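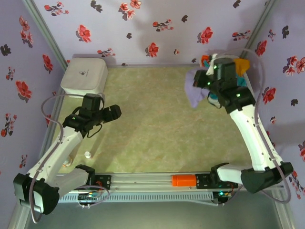 The bus from Berkholm put Ngaio Tawhiri down at the Gultdale turnoff a little after four. She had one bag and the key to her aunt's house, which the lawyer had mailed in a padded envelope with too much tape on it.

It was about 3 miles to the house. She walked on the left side of the road. A truck slowed down and the driver asked if she was all right, and she said she was, and he drove on.

The key went in but would not turn. She tried it upside down. Then she went around the back and found the kitchen door open.

The power was off. On the table was a stack of mail, most of it from the county, and a note in her aunt's writing that said "Call Nishad re: pump." There was a phone number ending in 563. The rest had been smeared by something, maybe tea.

She sat down and ate the sandwich she had bought at the station. She had not seen her aunt in 11 years. They had argued over a car, and neither of them had wanted the car very much.

When it started to get dark, a man came up the back steps with a flashlight and a toolbox.

"You the niece?" he said.

"Yes."

"I'm Nishad. She told me to come in May and fix the pump."

"She died in March."

"I know," he said. "I was at the funeral."

Ngaio moved the mail so he could put the toolbox on the table. He asked where the cellar door was, and she had to tell him she didn't remember. They found it behind the coats.

She held the light for him while he worked.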